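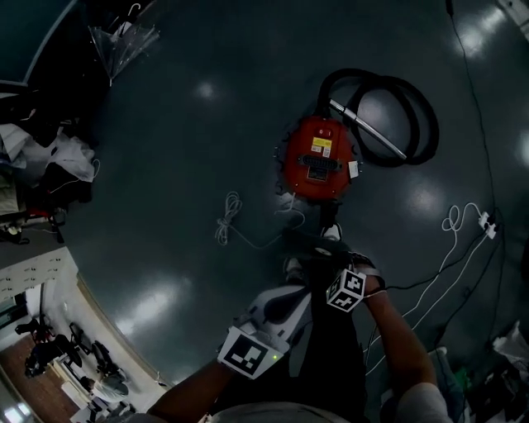 Vacuum cleaner, hose, wand and cord on the floor, Plumier Wing.

Remirell House Occupants' Forum > Shared Areas and Equipment > Storage and return of the red vacuum cleaner (Plumier Wing)

Posted by C_Cardenas_Facilities

Colleagues,

Facilities has received several messages about the red canister vacuum cleaner kept for common use in the Plumier Wing, and I am opening this thread so that the arrangements may be discussed in one place before the revised equipment sheet is issued in January.

The present sheet asks users to do three things after cleaning: empty the dust container, wind the hose and bundle the mains cord. It does not say how the hose is to be wound, where the wand is to go, or what is to be done with any power strip used alongside the machine. The photograph at the head of this thread shows the hose in large rings beside the machine, the wand lying across it, and the cord in a loose loop. I should be grateful for comments on whether this is acceptable for a short interval between uses, and on what should be required at the end of the day.

Comments will be considered until the sheet goes to print.

Consuelo Cárdenas
Facilities, Remirell House

Posted by k.ogura

Thank you for opening the discussion.

My unit uses the machine more than most, and I would ask that the loose loop be left alone. A cord wound tightly round the body of a cleaner is bent at the same point each time, normally where it leaves the casing, and this is where our previous machine failed. A wide loop, tied once with a fabric strip, is kinder to the cord and quicker to undo. The same applies to the hose. Large rings suit it and small ones do not.

I have no objection to a rule about the wand. It should be detached and stood in the cupboard.

Kaede Ogura

Posted by northstair_office

With respect to the previous contributor, a loose loop on a glossy floor is a trip hazard, and so is a wand lying across a hose. The floor in that part of the wing is dark and so is the hose. I do not see how a person carrying a box is expected to notice it.

The North Stair office would support the following wording: "The machine, hose, wand and cord shall be returned to the cupboard immediately after use." This leaves no room for interpretation.

Posted by k.ogura

The wording leaves a good deal of room. "Immediately after use" does not tell anyone whether a break of ten minutes counts as the end of use. People cleaning a large floor stop, move furniture and start again. I would not wish them to be in breach of the sheet for doing so.

Posted by desk_11

May I raise the matter of the power strip? There is a white one on the floor on the right of the photograph, with a coiled white cable by it and several thin black and white cables running away towards the corner. The cupboard list for the Plumier Wing mentions one extension lead and no strip. If the strip belongs to the wing it should be on the list. If it belongs to a tenant it should carry a label with the tenant's name.

I would add that the vacuum cleaner ought to be plugged directly into a wall socket. Our own safety notes from Xolalpa, who carried out the electrical inspection, say so in the second paragraph.

Posted by C_Cardenas_Facilities

To desk_11: the strip is not on the cupboard list. I will ask the wing to confirm ownership. The advice concerning wall sockets will be added to the sheet in a separate line, as it appears to have been overlooked in the present version.

To k.ogura and northstair_office: Facilities is inclined to distinguish between a pause and the end of use. A draft follows.

1. During a pause, the machine is to be switched off and unplugged, and the hose, wand and cord drawn in close to it, away from doors and walkways.
2. At the end of use, the wand is to be detached, the hose hung in wide rings on the large hook, and the cord tied in a loose loop with the strip provided.

Comments on the draft are invited.

Posted by northstair_office

The draft is an improvement. We remain of the view that "close to it" should be replaced by a distance.

Posted by plumier_reception

Reception would like the draft to mention the glass doors specifically. A second photograph is attached for reference.
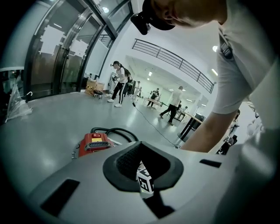

Glass doors with sheets of paper taped to the panes, Plumier Wing.

The tall doors with the dark frames are the ones most visitors use, and anything put down in front of them is in the way within minutes. We ask that the machine be kept clear of them at all times, including during a pause.

We would also ask for a decision on the sheets of paper. Several are taped to the glass at head height. Tape leaves a residue which the cleaning contractor, Trakar, does not remove under its present contract, and the work falls to reception. There is also a crumpled item of clear plastic hanging beside the doors. Would its owner kindly collect it from that spot or move it to the coat rail.

Posted by desk_11

The paper is a separate subject and deserves its own thread. I would nevertheless record a disagreement. Sheets at head height on large panes are useful, as people do walk into clear glass. The building has not provided markings of its own. Until it does, I should prefer the paper to stay.

Posted by plumier_reception

The point about walking into the glass is accepted. Proper film markings would meet it without tape. Reception has requested these twice.

Posted by k.ogura

I support the request for film markings.

On the draft: the large hook is too high for shorter colleagues, of whom I am one. A lower hook was fitted in the North Stair cupboard and has been satisfactory. Could the same be done in Plumier before the sheet asks us to use it?

Posted by northstair_office

We confirm that the lower hook in our cupboard has given no difficulty. The fixing was supplied with two screws and a wall plug, and was put up in a morning.

Posted by C_Cardenas_Facilities

Thank you to all contributors. The position is as follows.

The draft will be adopted with a reference to the glass doors added to item 1. No distance will be specified. I note that the North Stair office does not agree with this and its objection is recorded.

A lower hook will be ordered for the Plumier cupboard. Item 2 will take effect once it has been fitted; until then the hose may be laid in wide rings on the cupboard floor.

The request for film markings has been passed to the building manager. The paper on the doors may remain in the meantime, and further comments on it should be posted under Doors and Signage.

The ownership of the power strip has not been established. Any person able to assist is asked to reply below.

Consuelo Cárdenas
Facilities, Remirell House

Posted by desk_11

I have asked on our corridor. It is not ours.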